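The Blue Parts Board: Bench Gallery

Posted July 28, 2022

I've had a soft spot for peg boards ever since I was small enough to chew on the pieces, so when Angus Paewai asked if I'd put together a gallery page for ours, I said yes before he got to the end of the sentence! We call it the Nemlow board (the name was on the box the first plates came home in, and it stuck). It's a flat white board with a set of blue parts, plus a few smaller white plates that sit on it and hold some of the parts upright.

The parts are what make it fun. You've got thin little pegs, you've got thicker pieces, and then there's the big round one with a shaft coming up out of the middle, which everybody wants to pick up first. I printed most of them over one long weekend, and the round one took 90 minutes all by itself, on the second try. The first try came out looking like a waffle, so I kept it and it holds my tape now.

Sutrisno Liew picked the color. I wanted orange, he wanted blue, and he was right (don't tell him), because blue on white is so easy to see on a black table, even late in the day when the light in our room gets tired. We went through 585 grams of filament on the whole set, counting the waffle.

Click either picture for the bigger version. They're both from the same spot at the same table.

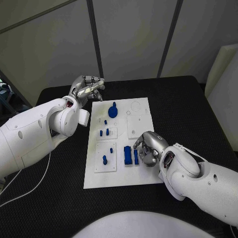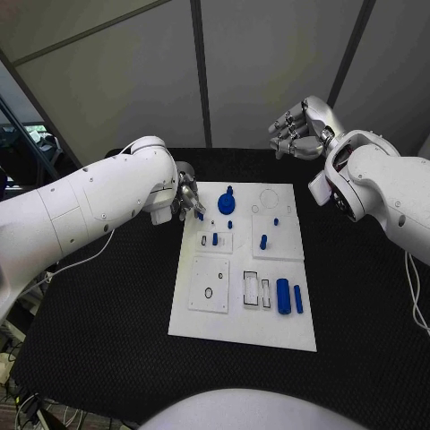
Blue parts and small white plates on the big board, with the round piece up toward the top in both shots. The black outlines, a large circle and a small one, show best in the second.

I get asked about those outlines a lot. I love them! They go right on the surface of the board, and Angus drew up the layout on the back of a Kirov catalog while we were waiting for lunch. My only complaint is that the narrow slot sits so near the right edge. I'd slide it in a little if we made another one, and I'd give the thin pegs a bit more of a shoulder too, so they're nicer to pinch.

A few odds and ends for anybody making their own. Sand the bottoms of the pegs with 120 grit and go easy, a couple of passes is plenty. Wipe the board with a barely damp cloth. Keep the short pegs in a lidded tub (ours is an old Clinda one with the label half peeled off), or you'll be on your knees with a flashlight like I was last week.

I'm hoping to have a second set finished in August, with Sutrisno on color duty again. He's already talking about green.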